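일요일 오후의 로봇 구경, 그리고 내가 생각을 조금 바꾼 이유

일요일에 늦잠을 포기하는 건 저한테 꽤 큰 결심입니다. 그런데 Ternton에서 Plirnar가 공개 행사를 한다는 얘기를 듣고는 이상하게 마음이 동하더라고요. 집안일 로봇이라니! 설거지를 세상에서 제일 싫어하는 사람으로서 한 번쯤은 가 봐야 하지 않겠습니까. 버스를 두 번 갈아타고(중간에 반대 방향으로 한 정거장 갔던 건 비밀로 하겠습니다) 도착했더니 벌써 줄이 건물 밖까지 나와 있었습니다. 제 대기표가 331번이었어요. 앞에 정말 그만큼 사람이 있었던 건지, 번호를 중간부터 매긴 건지는 아직도 모르겠습니다만.

먼저 고백하자면 저는 로봇 시연에 좀 삐딱한 편입니다. 몇 년 전에 다른 전시장에서 로봇이 커피를 내리는 걸 봤는데, 음악은 쿵쿵 울리고 조명은 번쩍이고 사회자는 소리를 지르고, 정작 커피는 미지근했거든요. 그날 이후로 시연이란 건 결국 쇼라고 생각해 왔습니다. 잘되는 동작 하나를 골라서 수백 번 연습시킨 다음 관객 앞에 내놓는 거죠. 그게 나쁘다는 건 아닌데, 그걸 보고 "우와, 내년이면 우리 집에도 오겠네" 하는 건 마술쇼를 보고 물리학을 의심하는 거랑 비슷하다고요.

그런데 이번 행사는 음악이 없었습니다. 사회자도 없었고요. 주방처럼 꾸민 방이 있고, 그 앞에 접이식 의자가 놓여 있고, 개발을 맡고 있다는 Lorne Caron 씨가 마이크도 없이 서서 "오늘은 컵받침을 정리해 보겠습니다"라고 하더군요. 컵받침이요. 제 옆에 앉은 아이가 엄마한테 "춤은 안 춰?" 하고 묻는 소리가 들렸는데, 솔직히 저도 같은 심정이었습니다.

이번에 나온 로봇은 Louro라는 이름이고, 하는 일이라곤 조리대 위에 놓인 컵받침을 하나씩 집어서 옮기는 게 다였습니다. 느려요. 정말 느립니다. 성격 급한 저희 어머니가 보셨으면 벌떡 일어나서 직접 치우셨을 거예요. 그런데 보고 있으니 묘하게 빠져들더라고요. 납작한 물건이라는 게 생각보다 집기 어렵잖아요. 바닥에 떨어진 동전을 손톱 짧은 날 주워 보신 분은 아실 겁니다. 손가락 끝을 어디에 대야 할지, 얼마나 내려가야 할지, 우리는 생각도 안 하고 하는 일인데 말이죠. 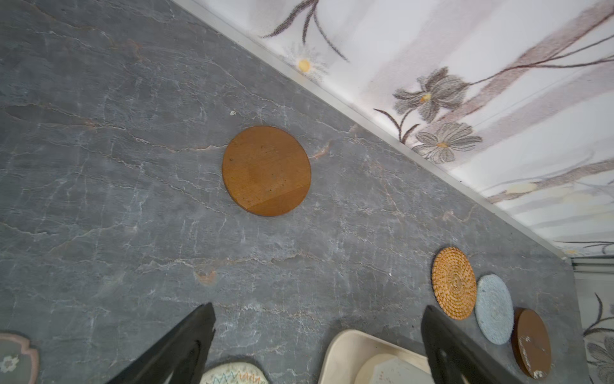 그럼 이런 로봇이 지금 당장 집에서 쓸 만한가? 제 생각에는 아직 멀었고, 적어도 정해진 물건 몇 가지를 옮기는 수준을 넘어서야 돈 주고 살 이유가 생깁니다.

제가 이렇게 말하는 데는 Caron 씨 본인의 대답도 한몫했습니다. 질문 시간에 누가 성공률이 얼마냐고 물었어요. 보통 이런 자리에서는 듣기 좋은 숫자가 나오기 마련인데, 이분은 잠깐 천장을 보더니 "잘되는 날과 안되는 날의 차이가 커서, 하나로 말씀드리면 거짓말이 될 것 같습니다" 하시더라고요. 그러면서 지금까지 연습으로 모은 동작이 대략 3,000번쯤 되는데, 그중에 실패한 것도 버리지 않고 전부 들여다본다고 했습니다. 저는 여기서 좀 감동했어요. 자랑할 자리에서 자랑을 안 하는 사람한테 약합니다, 제가.

또 하나 재미있었던 건 재질 이야기였습니다. 컵받침이라고 다 같은 컵받침이 아니라는 거죠. 나무는 단단하고 매끈하고, 라탄처럼 엮은 건 결이 있고, 끈을 꼬아 만든 건 또 누르는 느낌이 다르고. 저는 평생 컵받침을 그냥 컵 밑에 까는 동그란 것이라고만 생각하고 살았는데, 로봇한테는 하나하나가 새로운 문제인 셈입니다. 집에 와서 서랍을 열어 보고 괜히 한참 만지작거렸다니까요.

물론 아쉬운 점도 많았습니다. 시연 한 차례가 30분인데 질문 시간이 7분밖에 안 됐어요. 이건 너무하지 않나요? 저는 손을 들었다가 기회를 못 잡았습니다. 묻고 싶었던 건 가격도 속도도 아니고, 이 로봇을 누가 제일 먼저 쓰게 될 거라고 보느냐는 거였어요. 손목이 아파서 행주 하나 짜기 힘든 분들이 계시잖아요. 저희 이모가 그러신데, 그런 분한테는 느린 것쯤 아무 문제가 안 됩니다. 하루 종일 걸려도 되니까 식탁만 치워져 있으면 좋겠다고 하실 거예요. 반대로 저처럼 그저 게을러서 설거지가 싫은 사람은 기다려도 된다고 봅니다. 게으름은 급한 병이 아니니까요.

그러니까 제가 업계에 바라는 건 이런 겁니다. 춤추는 로봇은 이제 충분히 봤으니, 지루한 시연을 더 많이 열어 주세요. 물건을 떨어뜨리는 것도 보여 주고, 다시 집는 것도 보여 주고, 안되면 안된다고 말해 주세요. 소비자가 실망할까 봐 걱정하는 모양인데, 우리가 정말 실망하는 건 화려한 영상을 보고 샀더니 거실 구석에서 충전만 하고 있을 때입니다. 저희 집에도 그런 기계가 하나 있어요(제품 이름은 안 쓰겠습니다, 제가 설명서를 안 읽은 탓도 있어서).

같이 간 친구는 생각이 완전히 다릅니다. 돌아오는 버스에서 내내 "그 돈이면 식기세척기를 사지" 하더라고요. 틀린 말은 아니죠. 다만 식기세척기는 식탁까지 걸어와서 그릇을 가져가 주지 않잖아요? 물론 오늘 본 Louro도 걷지는 않았습니다만... 이 얘기를 하다가 내릴 정거장을 또 지나쳤습니다.

11월에는 Ciltden에서도 비슷한 공개 행사가 있다고 합니다. 이번엔 빨래를 갠다나요. 가실 분들은 아침 일찍 가서 앞자리를 잡으세요. 뒤에서는 손끝이 하나도 안 보입니다. 저는 이번에 못 한 질문을 종이에 적어서 들고 갈 생각이에요.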